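**FOR IMMEDIATE RELEASE**

# Nutside starts pouring its own brown ale in April, and I'm a little giddy about it

Hi, I'm Serena Lombardi, and I run Nutside, the taproom and snack bar on Batlow Street with the green door and the terrible parking. We've been pouring other people's beer since we opened and we've loved doing it. But this April we're putting our very own beer on tap for the first time, and I get to write the press release, so please forgive the exclamation marks. There will be a few!

The beer is called Passka. It's a brown ale with toasted hazelnut and a bit of orange peel, it comes in at an easy-drinking strength, and it goes extremely well with the salty smoked almonds we've been putting on the bar from day one. Giuliana Tamayo brewed it. If you've had a pint at Marinho in the last few years, you've had something Giuliana made, and she's letting us use a corner of the Marinho brewhouse until we can afford steel of our own (not soon, don't hold your breath).

The first batch came out at 770 pints. That sounded enormous to me until Giuliana pointed out how fast our regulars got through the winter stout. So we're limiting it to two pints per person on launch night, and after that you're on your own. A second batch is already in the fermenter.

**How we got to this recipe**

It took 15 test brews. Number four tasted like a candle. Number nine was lovely but it was the color of dishwater, and I couldn't see myself selling it with a straight face. We handed out little paper cards with the last few versions and asked people to write down what they thought, and in the end we collected 525 of them. I read every one at my kitchen table. "More nut" was a popular comment. So was "less orange," and one person just drew a squirrel giving a thumbs up, which I've had framed behind the register.

"I wanted a beer you could have with food and then have again after the food," says Giuliana. "Serena wanted one that smelled like her grandmother's cake. We met somewhere in the middle, and I think she won."

I did win, for the record.

**Launch night and the band**

Doors open at 5 p.m. and the first keg gets tapped at 6. Music starts at 8 with the Socorro Llanos Trio, who played our back room last summer and had people dancing between the stools. Socorro has a new set of songs, a new upright bass player named Keir Imrie, and a promise from me that the stage lights will work this time. They'll play two sets with a break for pizza.

"The room at Nutside is tiny and loud and everybody sings," says Socorro. "I've played much bigger places that I don't remember half as well."

Entry is free and you don't need a ticket, but the back room fills up early, so come for the tapping if you want a seat. If you'd rather sit somewhere quieter, the front bar stays music-free all night and Octavio Pacheco will be back there running the kitchen. He's doing hazelnut romesco on toast, pork sliders with a Passka glaze, and a chocolate thing he refuses to describe to me. There's a vegetarian slider too – it's mushroom, and it's my favorite of the bunch.

**After launch night**

Passka will be on tap at Nutside every day for as long as it lasts, by the pint or the half. Marinho will have one keg in its own taproom starting the week after ours. We're not canning it yet. People keep asking, and I'd love to, but a canning run costs real money and I've just spent mine on beer.

We're also starting a regular live night in the back room, once a month, with local bands and songwriters. If you play, send a couple of songs to our booking inbox or drop off a demo with whoever's behind the bar. We pay every act, and we feed you.

One more bit of news for our mug club: membership has reached 1,702 (hello, all of you!), and members get their first half of Passka on the house through the end of the month. Bring your card or just give your name at the bar.

**Press and tastings**

Writers, bloggers and radio people are welcome to come by for an early taste before launch. Giuliana and I will both be around to talk about the beer, and Socorro is happy to do interviews by phone. Call the bar after 2 p.m. and ask for Serena.

**Contact:** Serena Lombardi, owner, Nutside, Batlow Street
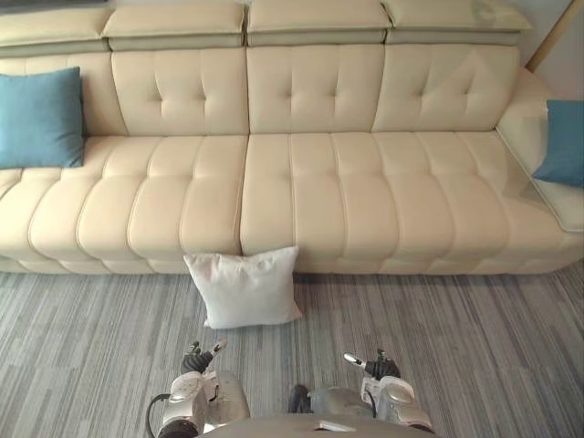

*Cream leather sofa with a blue throw cushion.*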